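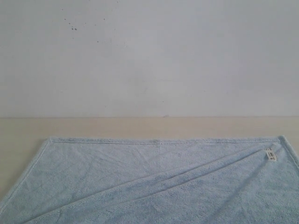 Skendetti cloth handling: progress report to the Fondau program office

2018-05-15
Written by Leonora Sison

Hi all,

I promised I'd keep this one shorter than the last one and then I started typing, so apologies in advance. It's been a good stretch! We now have 2438 recorded episodes of towel handling on the shared drive, all of them driven by a person and all of them with both arms running. When I wrote to you last we were still arguing over cable routing, so I'm pretty happy with that.

Where the recording stands

The setup is the same pair of arms at the same table, and we're still working mostly with the light blue towel. I know the proposal talked about a whole laundry pile. We'll get there, but Rhea and I decided to stay with one towel until the recordings were boring (boring in the good way, where you open an episode and it's got what the notes say it's got). The model can't learn much from a towel if half the episodes have a missing camera stream, and in the early weeks that was happening to us a lot.

An episode starts with the towel put down any old way. We don't lay it out nicely. Sometimes it's nearly flat with a fold running across it, sometimes it's a lump, and whoever is driving has to work out where the corners are before doing anything else. Then they spread it and fold it, and press a foot pedal to close the recording. If they get stuck they press the other pedal, which tags the episode as abandoned but keeps it.

We threw out 119 episodes completely, and those aren't in the total. Most of them were clock problems, where the left arm and the right arm disagreed on what time it was. Jhun Marquez rewrote the logger so it refuses to start if the clocks are off. It's annoying when it happens at the start of a session, but I'll take it.

The twisting problem

I need to own up to something here. The instructions I wrote for drivers said to grab two corners and pull apart, and that's fine if you've got two corners from the same edge. If you grab diagonal corners, or a corner and a bit of the middle, you get a twist, the towel turns into a rope between the grippers, and then you've got to decide whether to let go with one hand or try to swing it out. My instructions said nothing about that at all! So everybody invented their own way out, and the recordings are a real mix.

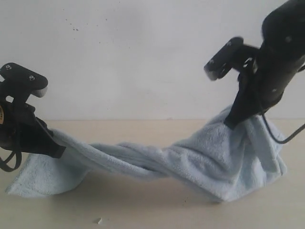
Jayson Mangubat asked on the last call whether the twisted ones should be going into the training set at all, and said he'd be worried about the model picking up the twist along with the recovery. He also wanted to know if we could label the point where the driver notices and changes their mind.

My answer to the first part is yes, they should stay in, with the stretch leading up to the twist masked so that the model only learns from the getting-out part. Labeling the moment is harder than it sounds. Rhea and I each marked the same 50 episodes without looking at each other's marks, and we agreed nicely on when the recovery starts moving but not on when the driver "knew." I'd like to use the movement and forget about the mind reading. Jayson, shout if you hate that.

Drivers

We've got enough people trained now to keep the rig busy in the mornings, and afternoons are patchy. New drivers need a couple of sessions before their episodes are worth keeping. They squeeze too early, mostly, and from too high up, so the fingers close on fluff and the fabric slides away. What helps is having them watch the wrist view while they practice touching down. You come down onto the cloth, stop, look at where the hem is, and only then close. I've put this into the driver sheet along with two ways of getting out of a twist.
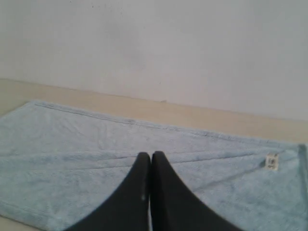
Wrist view, fingertips down on the towel.

First training runs

Imelda Catacutan trained two small models, one on the whole set and one with the abandoned episodes left out. We ran each of them 19 times from a crumpled start. The one trained on everything was better at spreading and worse at the last fold, and the other way round for the second one. I don't want to read much into runs this small, and Imelda really doesn't. The final fold is weak in both, though, and I suspect we just don't have enough clean endings, as a lot of drivers rush that bit with one foot already on the pedal.

Money and parts

Spending is on plan. The one surprise was replacement finger pads from Orkeck, which took longer to arrive than quoted, so we bought a second set as spares out of the consumables line. Ruggiero has asked for a copy of the episode format notes; I'm assuming that's okay under the sharing terms, but please tell me if it isn't before I send them.

What's next

More clean endings first. After that a second towel in another color, then a smaller cloth, and by August I'd like to have the masking done for every twisted episode. I also need a decision from you on afternoon driver hours, and I'd love to have it before we book the next group for training.

Thanks, and call me if any of this is confusing.

Leonora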